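Care of Hard Floors: Guidance for Residents of Hirine Court

Sweeping

Floors in the shared rooms should be swept before any water is applied. Grit left under a mop will scratch the finish. Begin at the wall furthest from the door and work backwards.

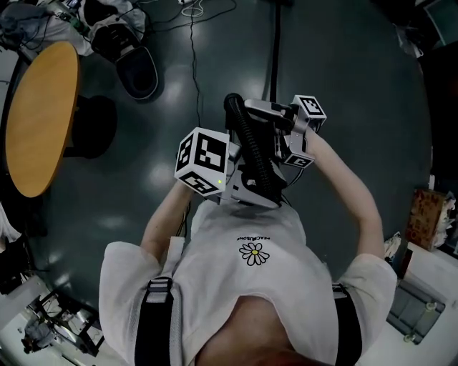
A soft brush is preferred to a stiff one, and the head should be combed out weekly. Dust collected along the skirting is best lifted with a dry cloth.

Washing

Add 8 ml of mild soap to 6 litres of warm water. Wring the mop well and change the water once it turns grey. Residents of the Daretti wing may draw hot water after 8 in the morning. 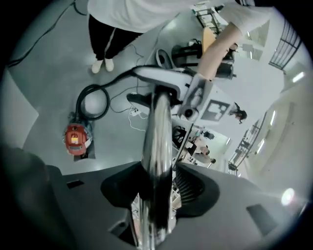
May vinegar be used on a dull floor?

Vinegar should be kept for glazed tiles. On waxed or sealed surfaces it wears away the finish, and plain warm water is to be used.

Marks and scuffs

Rub black heel marks with a clean pencil eraser, then wipe with a damp cloth. Candle wax should be left to harden and lifted with a plastic scraper.

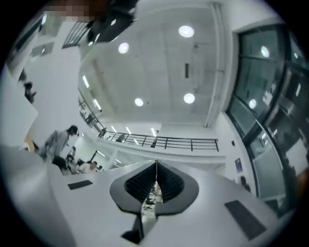
Storing mops and cloths

Mops are to be hung head upwards in the Fesinness store. Cloths should be washed at 60 degrees without fabric softener.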